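4.3 Descaling the Nalia boiler

Descale every 70 operating hours, or when the scale light stays on after start-up. Allow 17 minutes.

1. Switch off at the wall and let the boiler cool.
2. Empty the drip tray and refit it.
3. Pour one sachet of Fastano descaler into the tank and fill with cold water to the upper mark.
4. Switch on, then hold the rinse button until the light flashes.

Caution: do not open the lid while the light is flashing. 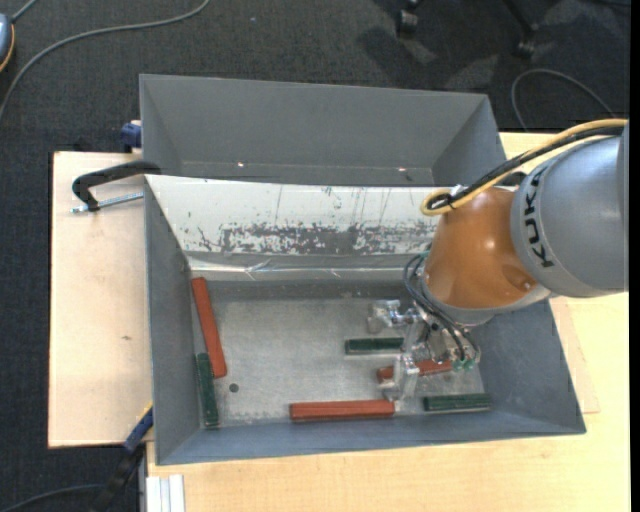
Can I use vinegar instead of descaler?
Vinegar damages the tank seal and leaves a taste that takes several rinses to clear. Use Fastano or another citric acid descaler.

5. When the flashing stops, empty the tank and refill with fresh water.
6. Run two rinse cycles and throw the water away.

Note: if the scale light is still on, repeat from step 3. Error 178 means the tank is not seated. Push it down until it clicks.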